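This website uses cookies to improve your visit. By continuing to browse, you accept our cookie policy.

Notes from the Tomudley Robotics Club: Preparing for the Nisto Challenge

2018-09-23

The club has resumed its regular sessions, and members have chosen the household tasks division of the Nisto Challenge as the project for this term. The division asks each team to teach an arm to handle ordinary objects. Our entry carries the name Caron, as last year's did.

The work at hand

Members are at present collecting demonstrations with the hand-held gripper. Each student completes 40 runs per session, and the target before the December deadline is 4,000. Progress has been steady, although the first 7 sessions produced a number of recordings that had to be discarded – chiefly those in which the fingers closed too early.

The current task concerns a wooden hairbrush and a white slatted basket with a looped handle. The brush leans at a different angle in every run, and students are asked to approach it slowly, with the fingers open.
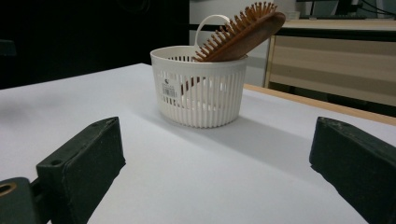

Next steps

The club will travel to Ladness for a practice round against five other teams. Before then, the grip tests must be repeated with smaller objects, and the written report requires a second draft. I will post the results of the practice round when they are available.

Subscribe to the newsletter to receive new posts by email.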